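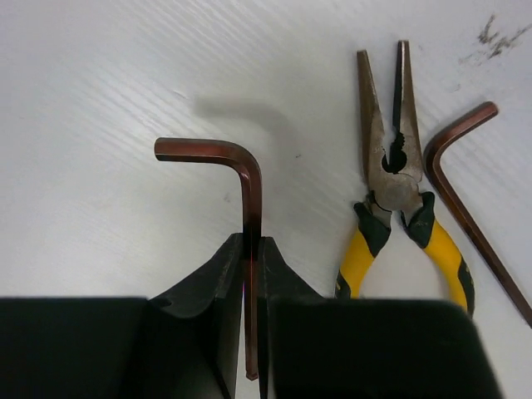 3.2 Tool set and work surface

The loose tools considered in this section fall into two groups: hex keys of the ordinary L-shaped pattern, and pliers. Both were drawn from the general stock at Stistthorpe, where the inventory kept by Kanako Maruyama lists 154 hand tools in shared use. Sockets, files and measuring instruments were left out, as they are issued in fitted trays and are seldom found lying free on a bench.

Hex keys and pliers present different storage problems. A hex key is thin, has no handle, and lies flat on whichever side it lands. Its size can't be judged reliably by eye once it is away from its neighbours, and the marking, where there is one, is often worn. The bend takes up most of the room: two keys laid the same way round nest closely, whereas two keys laid in opposite directions occupy nearly twice the area and tend to hook one another when either is lifted. Pliers are easier to find and harder to pack. Their bulk is at the handles, and a pair put away with the jaws open will hold up the lid of a shallow box or trap smaller items between the handles.

We therefore recorded three properties for each tool: overall length, the largest width at rest, and whether it could be laid on top of another without sliding off. Length was taken with a steel rule along the longest straight line through the tool. For hex keys this line runs from the outer corner of the bend to the tip of the long arm, and the short arm was measured separately. For pliers the width was taken twice, with the jaws closed and with the jaws open to 25 mm at the tips. The open figure proved the more useful of the two when estimating how much of a box would be filled.

Finish was noted but not scored. Gökçe (personal communication) reports that keys with a coppery or otherwise coloured finish are returned to the right place more often than plain ones in the Zerport stores. Our sample is too small to support or dispute this, and colour is treated here only as an aid to identification. The same applies to handle colour on the pliers.

The work surface is flat and white, and the walls behind it and to the sides are also white. A pale ground was preferred in the earlier trials by Canpolat and Frade, who found that dark steel tools were overlooked on an oiled wooden bench, most often when they lay parallel to the grain. The container is a clear plastic box. Opaque boxes with printed labels were tried in the first round and dropped — people lifted the lid to check the contents whatever the label said. The layout is shown in Figure 2, with the box close to the back wall and a pair of yellow-handled pliers lying on the floor panel.

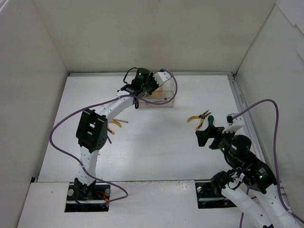 Placing the box at the back leaves the front of the surface free for sorting, at the cost of a longer reach. Keskin's layout for the Fomum benches does the opposite, with boxes along the front edge, and gives shorter reaches but a smaller clear area. We kept to the rear position throughout so that results from different layouts would not be mixed.

Packing followed a fixed order. Pliers went in first, jaws closed, with the handles towards the same end of the box. Hex keys were then laid in the remaining space with all the bends at one end, longest first. Where a key wouldn't lie flat it was taken out and placed last. Of the 12 arrangements tested, only 2 left keys resting across the plier handles, and in both of these the pliers had been put in with their handles at opposite ends.

The procedure doesn't deal with ball-ended keys, whose tips need more clearance, or with keys held on a ring. Both are common in the Kahraman workshops and are taken up in Section 3.4, together with the question of divided boxes.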